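Posted 20/02/2011 by the Recording Secretary

BILLDEN HOLIDAY HOSTING CIRCLE
Minutes of the Winter Meeting

The meeting was called to order in the front room at MacLeish Court. All seven member households were represented. Lekham Road arrived during the reading of the previous minutes, which were then approved with one correction: the word "turkey" in the section on the Christmas Eve supper should read "ham."

Review of the December season

The chair reported that the shared Christmas dinner was held at Jikutar House for the first time. Attendance was 90, including children and out-of-town relatives. The meal was served later than planned because the second oven was in use for pies. The household at Jikutar House was thanked for its hospitality and for keeping the driveway clear of snow.

It was noted that three families traveled to be with relatives on Christmas Day and took part only in the gift exchange held earlier in the week. Those families asked that the exchange remain on a separate date. There was no objection.
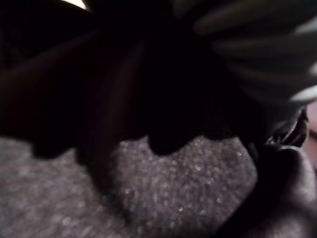
Black fabric on gray carpet.

Accounts

Total spending for the season was $1,159, covering meat, drinks, paper goods, the hire of folding chairs and a replacement string of outdoor lights. Receipts were passed around the table. Lekham Road has not yet turned in its receipt for the cider and was asked to do so before the spring meeting. The accounts were accepted as presented.

A proposal to raise the contribution per household was discussed at some length. Members with small children felt that the present amount was fair if they continued to bring a side dish. The proposal was tabled.

Choice of host for next Christmas

Two offers were received, one from Billden Street and one from MacLeish Court. Billden Street has the larger dining room. MacLeish Court has parking and no front steps, and several grandparents had mentioned the steps at Jikutar House. The chair suggested that the decision be made at this meeting so that families who need to book flights may do so early. 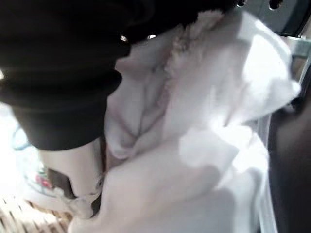
Lekham Road asked whether the dinner might be split between the two homes, with the main course at one and dessert at the other, and added that the children would enjoy the walk. It was pointed out in reply that the walk would be after dark and that the pies would have to be carried. The suggestion was withdrawn.

On a show of hands, MacLeish Court was chosen as host for next Christmas. Billden Street will be offered first choice for the year following.

Gift exchange

The drawing of names will take place in the fall as before. Members agreed to keep the spending limit unchanged and to allow homemade gifts. Households that expect overnight guests are asked to add the guests' names before the drawing and not after it.
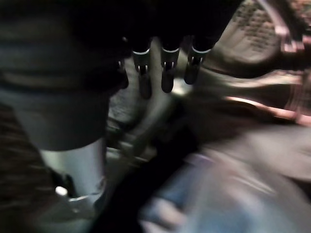
Coats and boots were raised as a concern by several members, who recalled that the bed used for coats at Jikutar House could not be sorted out at the end of the evening. MacLeish Court agreed to put up hooks in the back hall. Members asked that these be set in a row with even gaps, much as the four dark fingertips hang in the photograph, so that heavy coats do not crowd one another. Boots will go on trays by the side door. The host household will pay for the hooks and keep them.

Other business

A request for a quieter room for infants was referred to the host. The cookie recipe sheet will be sent out again, as the last copy omitted the butter.

There being no further business, the meeting was adjourned. The spring meeting will be held at Billden Street.

Contact the Recording Secretary | © Billden Holiday Hosting Circle | Back to top

Related items
Minutes of the Fall Meeting
Side Dish Sign-Up Sheet
Gift Exchange Guidelines
Directions to MacLeish Court
Notes for First-Time Hosts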